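# La mesa sin recoger: sobre la automatización de las tareas domésticas

Noviembre de 2025

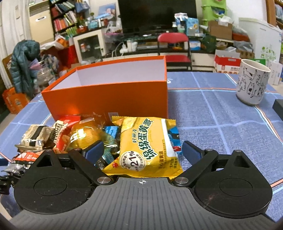 ## Una tarea menor que no lo es tanto

Guardar un montón de aperitivos en una caja abierta es una labor que cualquier hogar resuelve sin pensar en ella. Para una pinza de dos dedos plantea, en cambio, dificultades considerables. Los envoltorios brillan y se arrugan, unos tapan a otros, y el paquete amarillo más accesible descansa sobre los que tiene detrás. Quien lo sujete con exceso de fuerza aplastará el contenido; quien lo haga con timidez lo dejará caer.

El informe Zulu, elaborado en Broltulby y difundido el pasado abril, reunió 624 ensayos de recogida de objetos en viviendas corrientes. Con envases rígidos, los sistemas evaluados completaron la tarea en 56 de cada cien intentos. Con envases blandos, la cifra descendió a 19. Conviene leer estos datos con serenidad: describen una técnica que avanza, pero que todavía no puede ofrecerse al público como un servicio doméstico fiable.

## El criterio de la supervisión

El programa Festa, aplicado a talleres de embalaje, obtuvo mejores resultados. La explicación es conocida en el sector: en un taller se decide de antemano qué llega a la mesa, en qué orden y con qué orientación. La vivienda no admite esa disciplina. Hay tazas junto al borde, manteles que se desplazan y sillas en el paso.

A juicio de quien suscribe, el debate público concede demasiado valor a la demostración aislada. Una máquina que guarda un paquete ante los asistentes merece atención; una que trabaja 8 horas sin que nadie acuda en su ayuda merecería un contrato. Los pliegos de Wavari ya distinguen entre ambas situaciones —y exigen declarar cada intervención humana—, práctica que debería extenderse a toda compra realizada con fondos públicos.

Entre tanto, resulta prudente financiar la investigación sobre manipulación de objetos blandos y aplazar las promesas de sustitución del trabajo doméstico. Las administraciones que deseen participar pueden empezar por pedir los registros completos de los ensayos, incluidos los fallidos.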